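Stop Ranking Grippers by Payload

Every gripper comparison I have read in the past year opens with the same table: payload, stroke, closing force, mass, price. The numbers are easy to obtain and easy to sort, and they tell a buyer very little about how the gripper will behave on light objects that deform. I want to argue for a different set of measurements. The argument comes out of a comparison we ran in November at our bench in Amville, where two sets of fingers and two camera positions were tried on the same arms with the same controller settings.

The first set was the Kasten, a rigid parallel jaw with rubber pads. The second was the Nilton, a printed finger with an open rib structure that bends around whatever it closes on. On paper the Kasten wins. It closes harder, it repeats better, and its pads are quick to replace. Alcides Chávez, who wrote the test plan, expected it to win on the bench as well, and he set the pass criteria accordingly.

We logged 1143 grasp attempts across both sets. I will not reproduce the breakdown here, as the split by object matters more than the total and needs its own discussion. What I will say is that the closing force figure predicted almost nothing about which attempts we marked as good. 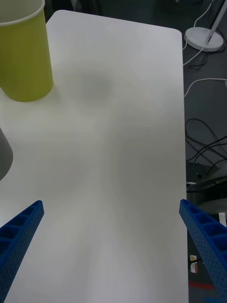 Compliance is usually treated as a material property, when for the person writing the grasp routine it is a geometry problem. A flexible finger changes shape under load, so the point where it touches the object is no longer the point in the kinematic model. The controller has to be told this or has to tolerate it. The Nilton fingers get their give from rows of rectangular hollow cells along the inner faces, and those cells do not deform equally from root to tip. A paper cup taken near the tip sees a softer finger than the same cup taken near the root. Nothing in a data sheet with one stiffness value will warn you about that. We found that moving the grasp point 3 mm toward the root changed the result more than any change in commanded force within the range we tried.

The objection I hear most often is that this is a tuning issue, and that a competent integrator will find the right grasp point in an afternoon. That is true for one object. It stops being true when the object set grows, or when the policy driving the arm is learned and chooses its own approach. In that case the variation along the finger becomes part of what the model has to learn, and you pay for it in demonstrations. Our Kasten policy was trained on 417 demonstrations and the Nilton policy on 676. I consider the difference a cost of the finger, and it should appear in the comparison table beside the price.

A cost is not a verdict. The rigid jaw had its own problem, one the payload column hides just as well. With thin-walled objects the useful window between slipping and crushing was narrow enough that small calibration drift on the arm moved us out of it. The flexible finger widened that window. For a lab that recalibrates every morning the advantage is small. For a site that recalibrates when something breaks, it may decide the purchase.

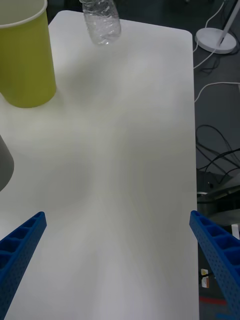

Wrist camera view, fingers open, with the cup and bottle near the far side of the table.

Camera placement deserves more space in these comparisons than it gets. Vendors sell grippers and cameras separately, reviewers test them separately, and the buyer bolts them together. A wrist camera looks past the fingers, so the fingers take up pixels for the entire run. Wide fingers take up more of them. Anything close to the lens is large and easily cropped, and a tall object beside the hand can leave the field of view at the moment its position matters. A gripper that performs well under an external tracking system may perform poorly when its own camera is the main source of information. Publishing one result without naming the camera position should be considered incomplete reporting.

Nithin Annamalai, who maintains our controller code, disagrees with me on the remedy. He would drop the wrist camera for placement tasks and rely on the fixed view. His case is a reasonable one. The fixed camera does not move with the hand, its calibration holds longer, and it can be aimed to see into an open container. 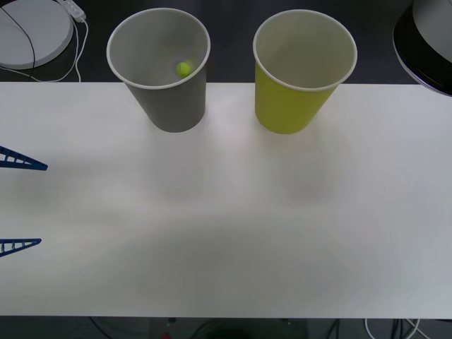
Fixed camera view of the two-cup task. The ball is inside the grey cup; the yellow cup is empty.

My difficulty with his position is depth. The fixed view resolves where an object is on the table quite well and how far the fingertip is above it rather badly, at least with the single camera we had mounted. For transfer between containers I would keep both views and accept the extra latency. We ran the Prerkside controller at the same loop rate for both arrangements, and the second stream did not force us to lower it.

The measurements I would ask a reviewer to report are these:

Stiffness at the tip, middle and root of the finger, given separately.
Width of the force window between slip and visible deformation, for at least one thin-walled object.
Share of the wrist image covered by the fingers, open and closed.
Number of demonstrations used, if the policy is learned.
Time since last calibration when the test was run.

None of these requires special equipment. A kitchen scale and a printed fixture cover the first two at a useful accuracy. Payload can stay in the table, toward the bottom, for readers who lift heavy things. Alcides has since rewritten our pass criteria along these lines, and the Kasten jaws will be run again under them once the replacement pads arrive.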